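Workshop notebook, Nov 29, 2019
Store corner: wire shelves and basket

Started on the wire shelving while the glue was setting on the Parry job. Corina wants the corner sorted before the Clondateck delivery comes, and we haven't touched it since July. Plan agreed with her: top shelf stays clear for incoming, middle shelf for odds and ends waiting to be claimed, bottom shelf for boxes that stand up by themselves. Anything small and loose goes in the woven basket on the carpet.

Top shelf is done. Middle is the bad one. The cap, the light blue glove and the boxes have all ended up on it together, and the glove hangs over the end where it will get caught on something. Asked Joon-young about the cap, he says it isn't his. Leaving it until Océane is back.

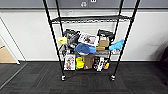 Measured the gap between the middle and bottom shelves in case we want to move the middle one up a notch. Tallest box we expect from Clondateck is 86 cm on its long side, so it will have to lie flat whatever we do. Not worth moving the shelf for that. The clips are a pain to get off these poles anyway, and Emilian lost one behind the skirting last time.

Bottom shelf: upright boxes to stay as they are, with the printed sides facing out so they can be told apart without pulling them forward. The yellow-green thing can stay between them for now.

Did the hardware check on the Zembridge list as well. Wiped down and went over the fixings by hand with the short driver. Roxana asked for a note of anything that turned, so: roughly a quarter turn on one, the rest would not move. No thread lock used. Look again in 10 days. 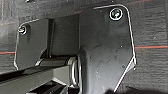
Black plates, screws at the upper corners. Surface marks only.

Back to the basket. I had thought of getting a second one, but the upright panel inside does the job. Discs on the left side of it, printed package on the right. The discs lean, and I tried wedging them with a bit of card, then took it out again as it made them awkward to lift. Corina would like the basket on the bottom shelf eventually. I would keep it on the floor until the delivery is in, then see what room is left.

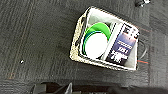

Brirniser labels have run out, only 5 left on the roll and those are the wide ones. Used masking tape and pen on the shelf edges for today. Roxana to order more with the next lot.

Still to do:
Cap and glove, ask Océane.
Black bag or bundle of cloth on the middle shelf, find the owner or move it to the cupboard.
Flat cardboard to recycling if Emilian doesn't want it for templates.
Replacement shelf clip.

Stopped at 9 minutes to five to clear the bench. Glue on the Parry job still tacky at the far end, left the clamps on overnight.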